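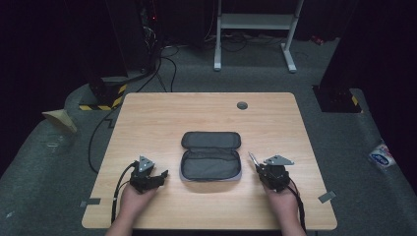
Đạt Hầu

Ihr habt nach der letzten Ausgabe gefragt, wie es bei uns an der Zelle weitergeht, also kommt hier der Zwischenstand aus dem Februar. Vorweg: Sie läuft wieder. Sie läuft sogar besser als vorher, und das meiste davon hat mit Klebeband, Kabeln und einem Zettel zu tun, auf dem jetzt endlich steht, in welcher Reihenfolge man morgens was macht.

Für alle, die neu dabei sind: Unsere Zelle Clemano ist im Grunde ein Tisch mit zwei Handgreifern. Man nimmt in jede Hand einen, erledigt damit eine kleine Aufgabe auf der Tischplatte, und die Bewegungen werden aufgezeichnet. Später lernt ein Roboterarm daraus. Die aktuelle Aufgabe heißt intern schlicht »Etui« - eine graue Reißverschlusstasche, die auf- und zugeklappt, befüllt und wieder ausgeräumt wird. Klingt nach nichts! Ich habe selten so viel geflucht wie bei den ersten Durchgängen, weil der Deckel immer genau dann zurückfällt, wenn man mit der zweiten Hand etwas hineinlegen will.

Aber von vorn. Im Januar hatten wir 400 Durchgänge aufgenommen und beim Durchsehen gemerkt, dass 49 davon nicht zu gebrauchen waren. Der rechte Greifer sprang in der Aufzeichnung ständig hin und her, mal nur ein bisschen, mal gleich so weit, als hätte jemand den Arm über die Tischkante geworfen. Ich habe zuerst die Software verdächtigt (tue ich immer, Entschuldigung an das Team von Gruddale, das von mir drei ziemlich ungeduldige Mails bekommen hat). Dann habe ich einen Vormittag lang Einstellungen verdreht, die ich danach alle wieder zurückdrehen durfte.

Schuld war die Halteplatte. Auf jedem Greifer sitzt oben eine dreieckige Metallplatte, und auf der rechten Seite hatte sich eine Schraube gelockert. Mit bloßem Auge sieht man das kaum. Wenn man die Platte aber zwischen Daumen und Zeigefinger nimmt und leicht kippt, spürt man ein winziges Spiel, und dieses Spiel reicht völlig aus, um die Lage des Greifers falsch zu berechnen. Also Platte runter, Gewinde sauber gemacht, ein Tropfen mittelfeste Schraubensicherung, Platte wieder drauf, über Nacht liegen lassen. Den linken Greifer habe ich gleich mitgemacht, obwohl da noch alles fest war.

Bei der Gelegenheit habe ich mir auch die Kabel vorgenommen. Die gehen bei uns hinten aus dem Greifer raus und laufen am Handgelenk entlang nach unten, und das ist auf Dauer eine blöde Stelle. Bei jeder Drehung der Hand zieht es ein wenig am Stecker. Früher hatten wir das Kabel stramm geführt, weil es ordentlicher aussah, jetzt bekommt es einen richtig großzügigen Bogen. Faustregel von mir: Hände einmal ganz nach vorn bis zur hinteren Tischkante strecken, dann beide Handgelenke so weit drehen, wie es geht. Wenn man dabei irgendwo einen Zug merkt, ist die Schlaufe zu klein. Am Anfang hat mich das lose Kabel genervt, nach zwei Tagen habe ich es vergessen.

Zum Tisch selbst. Der ist holzhell, ganz normal, mit einer runden grauen Kabeldurchführung in der Platte, und über genau die haben wir länger diskutiert, als ich zugeben möchte. Peñalver, also die Gruppe, die unsere Daten nachher weiterverwendet, wollte anfangs eine völlig leere Fläche ohne jedes Loch. Ich war dagegen. Echte Schreibtische haben solche Dinger nun mal, und ein Arm, der schon bei einer Kabeldurchführung durcheinanderkommt, hilft später keinem. Wir haben uns darauf geeinigt, dass sie bleibt, der Tisch aber bei allen Aufnahmen gleich herum steht. Damit kann ich gut leben.

An der vorderen Kante kleben außerdem zwei Stückchen graues Klebeband, links eins und rechts eins. Das sind unsere Marken für die Grundstellung: Vor jedem Durchgang gehen die Greifer kurz über die Kante, einer links, einer rechts, einen Moment stillhalten, dann los. Die Streifen stehen absichtlich ein wenig über, damit man sie auch mit dem Unterarm fühlt und nicht jedes Mal hinschauen muss. Bitte nicht abziehen, auch nicht zum Putzen! Und falls sie doch mal abgehen, kommt mich holen, bevor ihr neue klebt. Beim letzten Mal saßen sie hinterher gut zwei Fingerbreit weiter innen, und ich habe mich einen ganzen Nachmittag gewundert, warum alle Startpunkte verschoben waren.

So sieht der Ablauf jetzt aus, wenn ihr morgens an die Zelle kommt. Erst den Rechner einschalten und in Ruhe hochfahren lassen. Dann beide Greifer anstecken, links vor rechts, sonst vertauscht die Aufnahme gern die Hände (daran arbeitet Gruddale, angeblich schon länger). Platten auf Spiel prüfen, Kabelschlaufen prüfen. Beide Backenpaare sechsmal ganz öffnen und schließen. Etui in die Tischmitte, Deckel nach hinten, und dann eine Probeaufnahme, die man sich auch wirklich anschaut. Mit Kaffee holen dauert das eine Viertelstunde, ohne Kaffee habe ich es noch nicht probiert.

Ein Wort noch zum Boden. Auf dem Teppich hinter dem Tisch liegen weiterhin jede Menge Kabel, und die sind als Nächstes dran. Ich hätte gern einen flachen Kanal, der bis zum Rechner durchgeht, dazu Klettbinder für alles, was man öfter umsteckt. Kelelness hat uns ein Angebot für einen fertigen Kabelkanal geschickt, fast 2.000 Euro, und da habe ich erst mal geschluckt. Wahrscheinlich bauen wir ihn selbst. Wer noch Reststücke hat, die man auf Teppich legen kann, ohne dass sie bei jedem Schritt wandern: bitte melden. Bis dahin gilt, dass man hinten um die Zelle herum die Füße hebt. Die schwarz-gelben Streifen unten an den Säulen sind auch kein Schmuck, da bleibt man im Halbdunkel sonst wunderbar mit dem Schienbein hängen.

Ach ja, das Licht. Mehrere von euch wollten wissen, warum es bei uns so dunkel ist. Wir haben schwarze Vorhänge zugezogen, weil uns vorher je nach Tageszeit die Sonne quer über die Platte gewandert ist und die Aufnahmen vom Vormittag völlig anders aussahen als die vom späten Nachmittag. Im März wollen wir noch eine zweite Reihe mit mehr Licht machen, dann mit fest eingestellten Lampen. Ich bin gespannt, ob das graue Etui dabei Ärger macht, der Reißverschluss könnte ordentlich spiegeln.

Seit der Reparatur habe ich jedenfalls keinen Sprung mehr in der rechten Spur gesehen, und die verlorenen Durchgänge holen wir gerade nach. Wer Lust hat, selbst mal eine Stunde Etuis auf- und zuzuklappen, schreibt mir einfach kurz. Man braucht keine Vorkenntnisse, nur bitte die Ärmel hochschieben, die verhaken sich gern am Kabel. Der Vormittag ist meistens frei, ab 14 Uhr wird es eng.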